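Emell Cell: Setup and Care FAQ

Kelico Service Pages, Moffat site
Last revised January 25, 2024

Who is this page for?

Anyone who runs, cleans or repairs the Emell cell at Moffat. It covers the arm, the two-finger gripper and the wrist camera. The conveyor has its own page.

How often does the gripper need attention?

Wipe the fingers down at the end of each shift. Every 2000 cycles, check the bolts on the finger links and put a drop of light oil on each pivot. Do not oil the fingertips. If a bolt turns under light finger pressure, take it out, clean the thread and refit it with fresh thread lock.

The fingers close unevenly. What should I look at first?

Dirt in the links. Open the gripper fully, cut the air and move each finger by hand. Both should travel the same distance with the same drag. If one is stiff, strip that side only. Pradura finger kits are supplied in pairs, but the sides can be changed separately.

Where should the arm be parked for a camera check?

Use position 16 in the saved list. It turns the wrist towards the window, with the fingers in the lower part of the view and distant buildings behind them. The far edges are used to judge focus and the fingers to judge whether the mount has shifted.

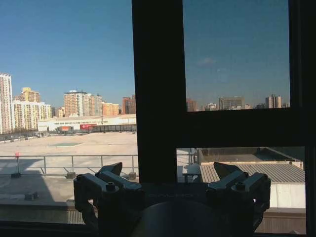
Wrist camera view at the window, gripper fingers dark against the daylight.

The fingers look almost black in the check view. Is the camera faulty?

Not on that evidence. With bright sky behind them the exposure follows the background. Fit the lamp or turn the wrist to the inside wall before inspecting the fingers for wear.

How do I reset the camera after the mount has been moved?

Loosen the two clamp screws, line up the mark on the bracket with the mark on the wrist, and tighten each screw a little at a time. Run the calibration board routine, which takes 46 images. Fewer than 30 accepted images counts as a failed run. Clean the lens and repeat.

Can I clean the lens with the cell powered?

No. Lock off the supply and wait for the drive lamps to go out. Use a dry lens cloth. Solvent clouds the front cover.

What goes in the log?

Cycle count, parts changed, and the result of the calibration run. Faults seen but not repaired go on the red sheet by the cell door.

Which spares are kept on site?

One Pradura finger kit, one wrist cable, two lens covers and a bag of link bolts. Order a replacement on the day a part is used.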